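Clunar Shared Kitchen Association
Minutes of the general meeting, November

The meeting opened at 6:30 p.m. A quorum was present. Minutes of the previous meeting were approved without changes.

1. Water account

The Lerkham Street building used 1,412 units in the last billing period, against 858 in the period before. The increase was traced to a fill valve in the second-floor restroom. The valve has been replaced. The utility will be asked for a partial credit — the form requires two consecutive readings, and the second is due at the end of the month.

2. Cutlery and trays

Members discussed replacement of flatware for the dining room. Current stock is mixed in pattern and handle color. A proposal to buy a single matching set was not adopted. Sorting by type into trays will continue.
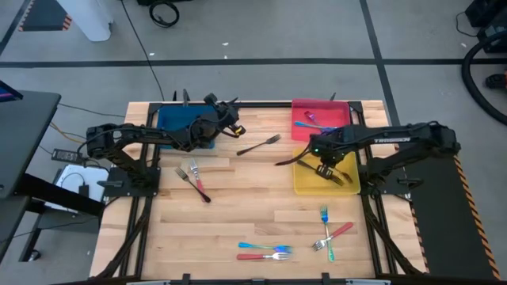
3. Grease trap contract

Two quotes were received. Dornstead offered quarterly service with disposal included. Tesfamariam offered service on call, with disposal billed separately. The meeting accepted the Dornstead quote for one year, with 3,000 as the upper limit for the year including call-outs. Vote: carried, one abstention.

4. Storage fees

The deposit for a dry-storage shelf stays at 200. Shelves unpaid for two months will be cleared and reassigned. Cold storage was not discussed and moves to the next agenda.

5. Dining room rules

The wording of rule 7 was amended to read "Utensils are returned to the bins by type." The earlier wording referred to drawers that were removed during the remodel. The amended sheet will be posted by the dish return.
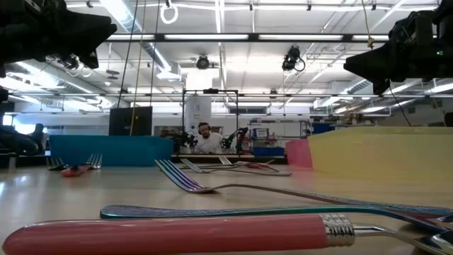

Item 5: utensils with red and iridescent handles, bins behind.

6. Other business

The rear door closer is slow in cold weather and will be adjusted. A request for later Sunday-rate hours was withdrawn.

Adjourned at 7:50 p.m.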